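Features | Robotics | Food | Archive | Subscribe

The Untidy Kitchen

Most robots learn to set a table in a room that contains a table, a spotlight and very little else. The results look wonderful on a conference screen. Then somebody moves the robot to a house, where there is a bag of snacks in the way, and it stands there with its arms out like a guest who has been asked to carve.

The group at Fleten, a small robotics lab in Duvedville, spent a good part of last year wondering whether the room was the problem. Their idea was almost rude in its simplicity. Take a two-armed robot, give it a dull chore with bowls and silverware, and have it learn that chore on a counter where people have been cooking and have left everything out. They called the method Urkmont, after a hill behind the building that the team had been meaning to climb.

The chore goes like this. A person guides the arms through it, picking up the spoon and the fork and putting them in a bowl, then handing over to the software, which studies the recordings and tries to do the same. One set of demonstrations was made on bare counters. The other was made on counters with eggs, bottles, cups and whatever else had come out of the cupboards, and between takes the clutter was shuffled. The robot got the same number of lessons either way: 112 on the clean side, 112 on the messy. 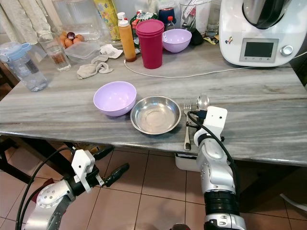 7 minute read

On the counters in question, the part that matters to the robot is the front strip: two bowls, one lavender plastic and one stainless steel, with a fork and a spoon beside them. Everything behind that is, from the point of view of the experiment, noise. A red onion in with the brown eggs is noise. So is the bottle of orange-brown sauce. It takes a certain kind of mind to look at somebody's lunch and see a control variable, and Fleten seems to hire for it.

The steel bowl deserves a word of its own. Shiny metal is miserable stuff for a camera, because its brightest spot belongs to the ceiling and moves when the robot does. In early runs the clean-counter version went after the glare with real conviction. The messy-counter version did it too, though less often, and the team still argues over why.

Testing took place in 8 kitchens the robot had never worked in, with 30 tries in each. The version raised on bare counters did fine when the new counter was bare and fell apart when it wasn't, often reaching for a bottle cap with great tenderness. The version raised in clutter finished the job more than twice as often on crowded counters. On bare ones it was slightly slower, pausing before each grasp as if it suspected a trick.

There is a catch, and the paper is decent enough to put it on the second page. Shuffling the clutter turned out to matter more than having it. When the team left the same mess in the same places for every lesson, the robot quietly learned the mess. It found the fork by its distance from a tall cup, and when the cup was moved it went politely to the wrong spot and closed its gripper on air. So the cheap recipe (never clean up) doesn't work. You have to keep rearranging the dirty kitchen, a job that took longer than anyone had planned for and that fell mostly to people with doctorates.

A second test, the Demchenko shuffle, tries to cut that labor down. It moves only the seven objects nearest to the silverware and leaves the back of the counter alone. Results so far are nearly as good as a full rearrangement – good enough that the lab now does it by default and has stopped buying so many eggs.

None of this makes the robot quick. A patient child could have the forks put away before it has settled on its first grip, and it has no opinion on whether they are clean. The next round of lessons, planned for September, adds a drawer. The drawer sticks.

Contact the editors | Copyright Duvedville Review. All rights reserved. | Back to top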